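Lustham Residence Services
Kitchen Guides for Residents

How to Organize a Condiment Basket

Prepared by Sverre Nordin, Residence Services. Last reviewed September 1, 2024.

Purpose of this guide

Each shared kitchen at Lustham is supplied with one divided basket for sauces, jars, and small seasonings. The basket replaces the open shelf beside the stove, which was withdrawn in June following repeated spills. This guide explains how to fill the basket so that every resident on the floor can find and return an item without emptying the rest. It applies to the Holmgren and Posida buildings. Residents of studio units may follow the same steps with a basket of their own.

What you will need

One divided basket with one wide compartment and three long ones
A clean, dry cloth
A permanent marker
Masking tape or plain labels
A clear stretch of table or counter at least 40 inches long

Step 1. Empty and clean the basket

Remove everything from the basket and shake it out over a sink or trash can. Wipe the rim and the dividers with a dry cloth. Woven baskets should not be soaked. If sauce has dried into the weave, use a damp cloth on that spot only and allow the basket to air out fully before use.

Step 2. Sort by shape

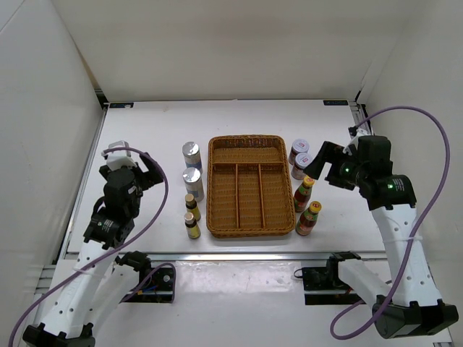 Sorting is easiest when the basket stays in the center of the table and the containers are kept outside it until every one has been checked. Group them by shape first and by contents second. A typical shared set will include cans, small bottles, short jars, and sauce bottles with narrow necks, and setting them out on both sides of the basket, four to a side, leaves each label within reach. Check the date on each container at this stage. Discard anything that has expired, and write the date of opening on any item that does not yet carry one.

Items that require refrigeration after opening do not belong in the basket. Please read the label – many sauces that are sold from a dry shelf must be kept cold once the seal is broken.

Step 3. Fill the wide compartment

Place the short, heavy jars in the wide compartment first. Stand them upright with their lids fully tightened. The compartment is intended for containers with a broad base and will hold jars of up to 800 grams.

Step 4. Fill the long compartments

Assign one kind of container to each long compartment, and finish one compartment before starting the next. Sauce bottles should stand in line, one behind the other, with their caps facing up. Cans go in the next compartment and small seasoning bottles in the last. 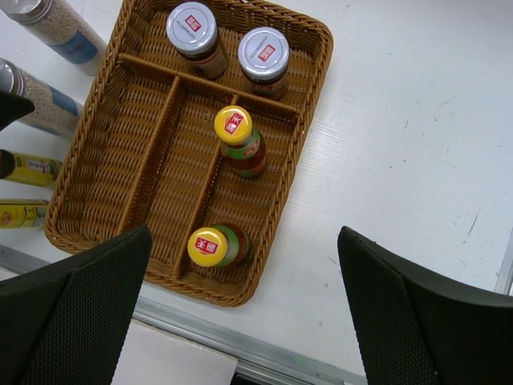 Jars in the wide compartment and sauce bottles in the right-hand slot, with two slots still to be filled.

Step 5. Label and return

Attach a label to the rim beside each compartment. Use general words such as "jars" or "sauces"; brand names will need to be changed too often. Return the basket to its place on the Hikico shelf unit, with the wide compartment toward the wall.

Upkeep

Floor residents are asked to repeat Steps 1 and 2 every 90 days. Wipe the neck of each bottle before putting it back, and report a loose divider or broken weave to Residence Services. Replacement baskets are available at the front desk, limited to 2 per floor each year.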